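4.2 Do household sorting counts measure what they claim?

Iqra Marwat and Mathis Perrin
29 August 2021 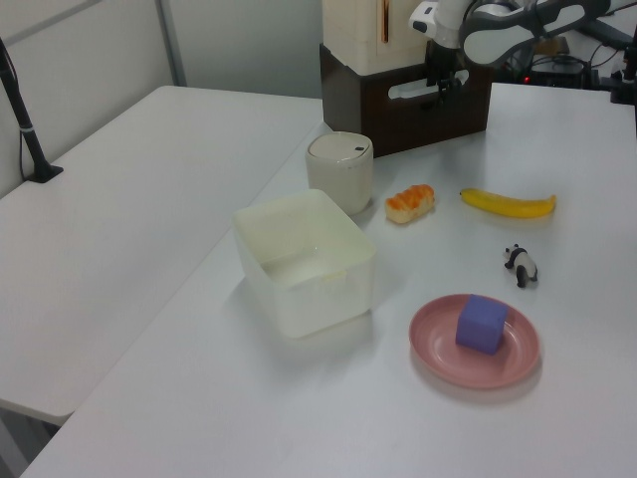
Figure 9. Open bin, lidded container and toy bread roll on a white tabletop.

Earlier work treats a full kitchen caddy as proof that a home wastes food. We doubt it. Of the 452 homes in the Grellia survey, 400 kept a diary, and the diaries rarely agreed with the weighed bins. Peelings and tea leaves were counted as waste in one suburb and left out in the next. Enriquez blames careless diary keeping, but offers no test of that. Until the categories are settled, we would not favour any claim of a fall in waste over 12 weeks.

Related items
Cabanatuan: Who fills in the diary?
Shahbazi: Kerbside colour codes in Draltari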